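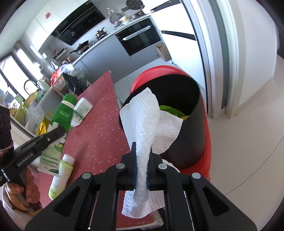 Kitchen & Cleaning

Print | E-mail

Red speckled counter, little white flecks all over — how do I get it looking clean?? Wipe it with a paper towel and I get streaks every time. Bottles and bags live on it so I'm moving stuff constantly.
— Metska

Dish soap, tiny drop, warm water. Then rinse, then DRY towel. Most streaks are leftover soap. Dont use the quilted towels, mine leave lint.
— Ivan Polishchuk

vinegar

Not vinegar if its stone!! Check first. Also clear the bottles off, rings hide under them. Teh trash bin side gets the worst of it.
— Vieira800

Print | E-mail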